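Avholm Community Choir – minutes, 10th February

Present: 12 members, Benedicta Akpalu in the chair. Notes by Stella Simiyu.

Spring concert
What a start to the year! We have sold 81 tickets already and the posters only went up in Kimaro last week. Benedicta read out a lovely note from the Vukier singers, who want to join us for the last two songs. Everyone said yes before she had finished reading it.

Music
The altos asked for one more run at the Tisodico piece – page 9 is still shaky, but the ending gave us all goosebumps on Sunday night's recording. Stella will send out the practice track.
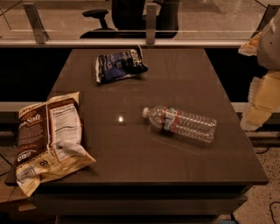

Money
We have $831 in the account after paying for sheet music. Agreed to spend part of it on new folders, black again.

Any other business
Parking at the hall is tight in February, so please share rides. Benedicta would love to hear ideas for a summer song – the sillier the better!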